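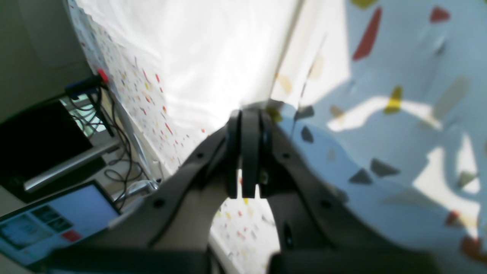 Renata Mosley

Programs > Esembridge Household Linens > Progress Reports

Filed under: Grant updates, Furnishings

This report covers the second stretch of the linens work at Esembridge, from the delivery of the printed fabric through the end of December. Lucero asked for a plain account of where the money has gone and whether the apartments are better for it. I can answer the first part fully. On the second I have doubts, and I'd like them on record before the next payment is discussed.

The fabric came from Drukton: 181 yards of the pale blue-white cotton with the scattered shapes on it, the terrazzo look, red and yellow pieces thrown in among the rest. It was chosen last spring from a swatch the size of a playing card. On a swatch that small you get perhaps one red chip and a lot of calm background. Hung at full size it is a much busier cloth, with long red triangles as well as the little fragments, and in direct sun the bright part and the shaded part hardly look like the same material. I said at the time that we should order a full panel first. We did not, and the cutting discount was given as the reason. The discount came to 89 dollars.

Work done so far. Curtains are up in 12 of the 17 apartments in the Korkine building. The remaining five are waiting on rods, which were ordered in the wrong length and have gone back once already. Table covers have been cut for all the apartments but not hemmed. Bed throws have not been started, and I don't expect them this winter whatever the original schedule says.

Creasing. The proposal described this fabric as easy care. It folds softly and it also keeps its folds. We pressed the first set before hanging and the lines from the bolt were still there a week later. Residents have been told a warm wash will fix it. We tried two warm washes on an offcut and saw no difference worth reporting, though the color held well, which I will give the supplier credit for.

Light. The south rooms were the main argument for the whole purchase, because the old blinds were broken and the afternoon glare was bad. The curtains cut it down some. They don't block it, and a lining was taken out of the budget in the second draft. One household has pinned a blanket behind theirs. I would count that apartment as unfinished, even though it appears as complete in the tally above.

What people think of it. The response sheets are mostly favorable and I'd be careful with them. They were handed out on the day of hanging, when anyone would be pleased to have a window covered, and the only question about the pattern was whether it was "cheerful." Most people checked yes. A few wrote that they would have liked a choice. I propose asking again in March with a blank space for comments.

Spending is within the approved total. The rod return is still being argued over, and I have left that line open.

Requests to Lucero: permission to move the bed throw money to curtain lining for the south rooms, and a decision on that before any more fabric is cut.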